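Tempo de leitura: 4 min
17 partilhas · 8 comentários

Três meses com o Prellolon: o planeador de trajetórias que me fez apagar metade dos meus scripts

Vou já confessar o preconceito: eu não queria gostar do Prellolon. Quando a Bergþóra Blöndal apareceu com a licença de teste em janeiro, eu tinha uma pasta cheia de scripts meus para coordenar dois braços, todos com nomes do género "final_v3_este_sim", e um carinho por eles que só se explica por noites mal dormidas. Instalei aquilo a resmungar.

Para quem não conhece, é um planeador de movimento para células com dois braços, com um módulo de perceção incluído e um editor visual por cima. Liga-se às câmaras, constrói um modelo do espaço livre e recalcula as trajetórias quando alguma coisa muda de sítio. Nós usávamos o Plesto para isto (e ainda usamos, já lá vou), por isso a comparação vai aparecer muitas vezes, desculpem!

A instalação demorou uma tarde. A documentação é boa até chegar à calibração mão-olho, e aí parece que mudou o autor e o novo estava com pressa. Há um parâmetro chamado "settle_margin" que aparece em todos os exemplos e não está definido em lado nenhum. Perguntei no fórum, e o Poul Kvaran respondeu-me em vinte minutos com uma explicação melhor do que o manual inteiro. É o tempo que se espera antes de aceitar a pose da câmara como estável. Subam-no logo, o valor de origem é otimista demais.

Depois disso, que maravilha. Defini as zonas proibidas a arrastar caixas no editor, pus os dois braços a partilhar o mesmo volume e o planeador tratou das prioridades sozinho. No primeiro teste mais comprido pedi 3,000 planos em simulação, com obstáculos colocados ao acaso, e 2,429 saíram válidos à primeira. Os meus scripts, no mesmo conjunto, nem vos digo (digo à Bergþóra, que já se riu o suficiente).

A parte da perceção merece mais conversa, porque é onde eu esperava que tudo se desmanchasse. Objetos cilíndricos com brilho são o meu pesadelo pessoal: a nuvem de pontos fica com buracos, o ajuste do cilindro escorrega para o lado e o planeador acha que há espaço onde há lata. E folhas pequenas são quase piores — cada folhinha vira um obstáculo flutuante e o braço fica a dar voltas à mesa como se houvesse vespas.
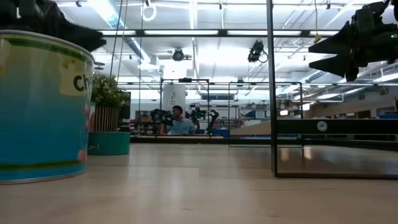 Lata brilhante, planta com florzinhas e vidro à direita: o menu completo de dores de cabeça para a perceção.

O Prellolon resolve as folhas agrupando tudo num volume único, com uma folga que se regula num cursor. Simples e funciona. Para os cilindros há um ajuste de primitivas que tapa os buracos da nuvem, e nos meus testes só precisei de o corrigir à mão em objetos muito inclinados. O vidro é outra história. As superfícies transparentes têm de ser desenhadas por nós no editor, uma a uma, e os reflexos ainda criam obstáculos fantasma de vez em quando. O Kourosh Mazandarani escreveu um filtro para isso e partilhou-o no fórum; instalem-no e poupem-se a uma semana de mau humor.

Coisas de que não gostei: o registo de eventos é um muro de texto sem pesquisa decente. Quando um plano falha, a mensagem diz "no feasible branch" e pronto, amanhem-se. O Plesto, com todos os seus defeitos, pelo menos pinta a vermelho a junta que chegou ao limite. Continuo a abri-lo só para isso, o que é um bocado ridículo. E a atualização automática vem ligada de origem! Apanhei uma a meio de uma sessão e perdi as zonas que não tinha gravado. Desliguem.

Quanto à licença, cobre 24 meses e inclui 8 postos. Para uma equipa pequena chega bem, mas quem trabalha sozinho vai olhar para aquilo e suspirar. Gostava de ver uma versão individual.

Vale a pena? Para dois braços no mesmo espaço, sim, sem hesitar. Para um braço só a fazer sempre o mesmo movimento, fiquem com o que têm. Eu dou quatro estrelas em cinco, e a quinta fica guardada para quando o registo de eventos tiver uma caixa de pesquisa.

Ah, e os meus scripts? Apaguei metade. A outra metade está num disco externo, na gaveta.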